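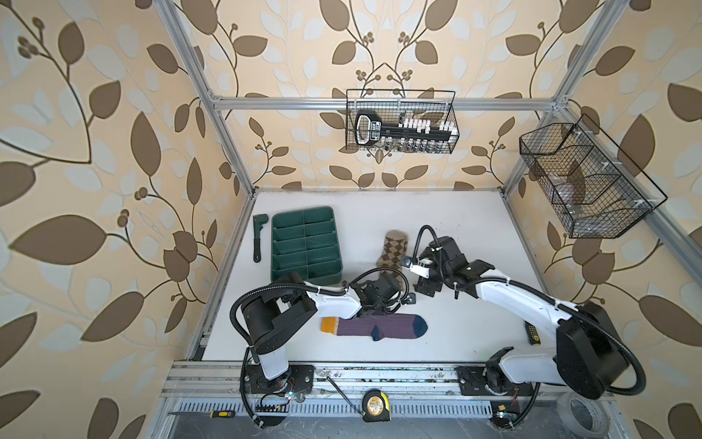
보라색 양말과 아가일 양말, 초록 정리함도 같이

월요일부터 양말 얘기라니 좀 그렇지만, 지난주 내내 양말 서랍이랑 씨름했더니 쓸 말이 이것밖에 없어요ㅋㅋ 서랍을 통째로 뒤집었더니 짝 없는 게 어찌나 많던지. 발목 늘어난 건 과감히 보내주고, 뒤꿈치가 얇아진 건 창틀 닦을 때 쓰려고 따로 모아뒀어요. 지난 5월에 Moodley에서 한 켤레 2000원에 집어온 것들은 생각보다 멀쩡해서 전부 살아남았고요!

정리함은 Grodport에서 3260원 주고 샀는데 칸이 살짝 좁아요. 두꺼운 겨울 양말은 돌돌 말면 안 들어가고 반으로 두 번 접어야 겨우 들어갑니다. 그래도 서랍 열 때마다 색이 한눈에 보이니까 아침에 덜 헤매요. 칸칸이 나뉜 건 뭐든 좋아하는 편이라 (공구 정리함도 괜히 기웃거림) 다음엔 속옷 칸도 손볼까 싶어요.

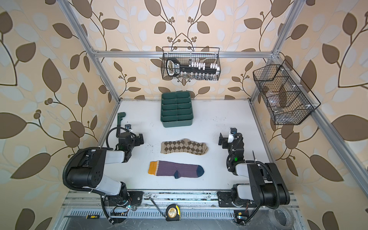

양말은 접기 전에 꼭 한 번 평평하게 펴는 게 제 방식이에요. 엄마는 그냥 뭉쳐서 뒤집어 넣으라고 하시는데, 그러면 발목 고무줄이 금방 늘어나더라고요. 위아래로 나란히 눕혀 놓으면 크기 차이도 바로 보여요. 보라색 쪽이 갈색 아가일보다 더 크죠? 발목의 겨자색이랑 얇은 흰 줄무늬가 예뻐서 이런 건 접을 때 발목 쪽이 위로 오게 넣고 싶어요. 아가일은 무늬가 보이게 발등 쪽을 바깥으로.

세탁망은 Tirnach 걸 쓰다가 지퍼가 고장 나서 새로 알아보는 중이에요. 혹시 튼튼한 거 쓰시는 분 있으면 댓글로 좀 알려주세요~ 다음 글은 수건 접기 아니면 냉장고 정리, 아직 못 정했어요.

2024-01-15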